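Plarkmont Sofa Tidying Set

Last updated: July

Plarkmont is a collection of short recordings of sofas being put back in order. Each recording covers one sofa and its loose items: throw pillows, blankets and, in some rooms, a folded cover. The set was planned at Pernbridge by Graziella Rizzi and Nizar Akl and is meant for work on soft furnishings, where most public collections stick to rigid objects such as cups and boxes.

Contents

The release holds 1,791 recordings. Of these, 700 have written notes on the final layout of the pillows. The rest carry only a room code and a task label. Files are grouped by room, then by task.

Task labels

- `place`: a pillow is set on a seat cushion or against a back cushion
- `straighten`: a pillow already on the sofa is squared up
- `swap`: two pillows trade places
- `clear`: loose items are taken off the seat
- `fold`: a blanket is folded and laid over an arm or the back

A recording has one label. If two tasks run together, the label is the one that finishes last.

Naming of parts

Seat and back cushions are numbered from the left as seen when facing the sofa. Numbering starts again for each row, so a sofa can have three back cushions over two seat cushions, and `back_2` need not line up with `seat_2`. Seams between cushions are used as reference lines in the notes. "On the seam" means that the pillow covers it at any point along its lower edge. 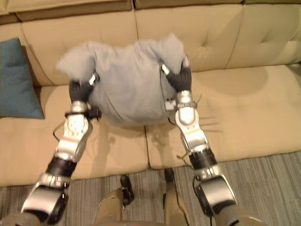 Throw pillows are named by color and nothing else. Version 2 of the notes also gave a fabric type, but Valtteri Koskela and Niilo Savolainen disagreed on too many entries when they checked each other's work, and the field was dropped. Color names come from a short fixed list: gray, teal, beige, brown, red, white, other. Blue-green shades go under teal.

Layout notes

Each note gives the pillow color, the nearest back cushion, the seat cushion beneath, and one of three poses: `upright`, `leaning` or `flat`. A pillow that is still being held at the last moment of a recording gets no pose.

Known issues

- Tufted upholstery casts small shadows that were sometimes noted as creases.
- In the Podwood rooms, `back_3` is often only partly visible. Treat its notes with care.
- Seat cushions were not smoothed between recordings. Dents carry over.
- `fold` has far fewer recordings than `place`.

Changes in version 3

Removed the fabric field. Merged `green_blue` into `teal`. Corrected left and right in the notes for one room, reported by Martti Jääskeläinen.

Related

Plarkmont Bed Making Set
Plarkmont Layout Notes: Style Guide
Podwood Room List
Pernbridge Blanket Folding Pilot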